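October, evening

Back on the apple task. We have 869 examples saved and the plan for Rermont says 900, so the end is close. Mingxuan Tang drove, I kept the log and moved the apple between goes.

The task is simple to write down. Apple in the drawer, hand takes it out, apple goes on the desk. Doing it the same careful way each time is the hard part. The thumb has to clear the front of the drawer, and Mingxuan likes to come in from the side with the fingers open.
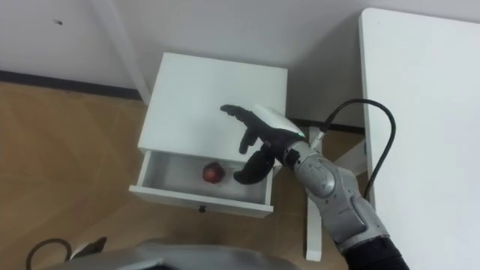
I threw out two examples where he stopped halfway to think. Mercedes Lozano says pauses teach the model to pause, so they go. I also changed my starting spots for the apple — I had been favouring the left side without meaning to, and Fredy Arango noticed it in the plots.

Lunch was late. Maribel Tello rang from Clandstead about the next task, something with cups. I told her not before the drawer set is closed. 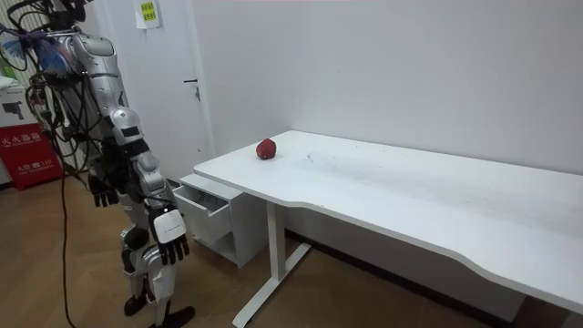
Arms go down by the sides before every save now. It costs a few seconds but the starts line up much better. Tomorrow the last ones, then copy everything over and start training overnight.

Neck is sore. Bed.

Comments

Arnulfo Montoya: Do you keep the failed grasps, or bin those too?

Reply: Kept, in a separate folder.

cletwood_reader: We had the same left side habit. A printed list of spots fixed it.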